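November, late, kitchen

Tea gone cold again. Writing this fast before I forget what got decided, which was not much.

The kids' duvet sets for Villotar. Third round of samples came at lunch. The fox one is good now, finally. Orange is a proper orange and not that salmon color from last time. The reverse side has the small acorns, spaced wider, and when you flip the corner over it looks like somebody meant it. The owl set is still wrong. Pillowcase owl is bigger than the duvet owl, so it looks like the mother came to check on them. Told Nistura that in those words. They wrote back "noted." Fine.

Zipper vs buttons, still going. Forsyth want buttons because the shop customers ask for them. I want the zipper, hidden, along the bottom. Have they ever tried to button up a cover at eleven at night with a six year old standing there in wet pajamas. Four of the buttons on the sample were loose too. Put that in the email. Took it out. Put it back in.

Washed the old fox sample twice, hot. Shrank 2 cm in the length, none in the width, which I don't understand. Cotton is cotton, they say. Then why one way and not the other? Need to ask about the weave direction, I always forget to ask and then I'm on the phone about somthing else.
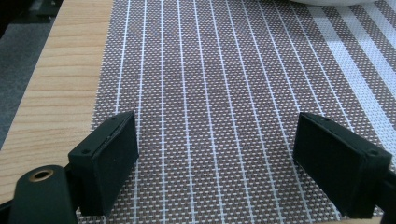

Ailsa Halliday

Back. Had to move the laundry over.

Price. Bindow can do the sateen for less if we go to 400 sets, but that's 400 sets sitting in my hall if the owls don't sell. 635 was the number they started with!! I laughed and then saw they were serious. Said I'd think. Have thought. No. Maybe foxes only, one size, single bed, and the cot size in spring.

Also the fitted sheet question. People keep writing to ask if one comes with it. It does not, it says so on the page, second line. Going to make it the first line.

Mum's quilt is on the spare bed since the weekend and I keep going in to look at it. The little tag she stitched on the back says 1838, copied from the pattern she worked from, so everyone who visits thinks it's an antique and handles it like eggs. She made it when I was in high school. But the colors. Brown, cream, that dusty blue. I'd love a grown up set in those three. Plain front, small check on the back, envelope closing so the button argument can't even start. Sketched it on the gas bill envelope. Don't throw out the gas bill envelope.

Things for tomorrow. Ring Nistura re owl (smaller!!). Ask about shrinking, WEAVE. Find the pink thread sample, was in the blue folder, isn't now. Measure the spare bed pillows becuase I think they're the long kind and nothing we make fits them.

Gran's old flannel sheets on my own bed tonight. Pilled all over and one corner elastic gone, don't care. Bed.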